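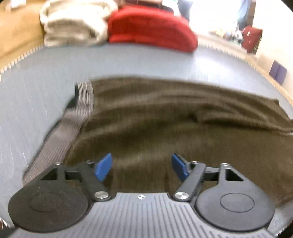 Adthorpe Table Felt, Heavy Grade

Product code: ATF-16
Sold by: the cut length or the full roll
Made at: Tumville

Adthorpe heavy grade is a needled wool-blend underlay for tables, benches and counters. It goes between the tabletop and the cloth, where it deadens noise, stops the cloth from sliding and keeps hard objects from marking the surface. The heavy grade replaces the older Dilau double felt, which was withdrawn when the mill changed its looms. Customers with Dilau lengths already in use can join the two, but the thickness differs slightly and the seam will show under a thin cloth.

Specification

Composition: 70% wool, 30% polyester
Thickness: 4 mm
Roll width: 200 cm
Roll length: 16 m
Minimum cut length: 100 cm
Backing: none (see Espinoza grip backing, below)
Colors: natural, charcoal
Edge finish: raw, or overlocked to order
Rub test: 1,000 cycles dry, no break in surface

Thickness is measured under light pressure. Felt that has been rolled tightly in transit will measure thinner for the first day and should be laid flat overnight before cutting.

Grip backing

The Espinoza backing is a thin latex dot coating applied to one side. Order it for glass, lacquer or any polished top where the felt may creep. It is not needed on unfinished wood. Do not use the backed version on fresh varnish or on oiled surfaces, as the dots may leave a pattern. Backed felt is made in charcoal only and cannot be overlocked after coating, so the edge finish must be chosen at the time of order.

Sizing

Measure the top, not the cloth. For a felt that stops at the edge, take 1 cm off each side. For a felt that wraps under, add 8 cm to each side and fix it below with tape or staples. Round tables are cut from a square, and the price is for the square.

Tops wider than the roll need a seam. Butt the two edges and tape them from beneath. Do not overlap them – a double layer makes a ridge that will tip a glass. Run the seam lengthwise where possible.

Heat and liquid

The felt will protect a top from a warm plate. It is not a heat mat and should not be used under pans taken straight from the stove. Spills pass through in less than a minute if left standing. Lift the felt, blot both sides and dry the tabletop before putting it back. A waterproof liner is listed separately under ATF-L.

Care

Brush or vacuum with a soft head. Spot clean with cool water and a mild soap. Do not machine wash, tumble dry or iron. Unbacked felt may be lightly steamed from the upper side to lift creases. Store rolled, never folded, with the backing (if any) facing out.

Some loose fiber is normal in the first weeks and comes off with brushing.

Ordering

Cut lengths are sold in steps of 10 cm above the minimum. Orders received by noon are cut the same day, except Monday, when the cutting table is used for full rolls. Overlocked edges add two working days. Cut lengths cannot be returned unless faulty. Full rolls can be returned unopened, carriage at the buyer's cost.

Shade varies between batches. State on the order if several pieces must match, and they will be cut from one roll.

Related items

ATF-8 Adthorpe light grade, 2 mm
ATF-L waterproof liner
ATF-T seam tape, 100 mm wide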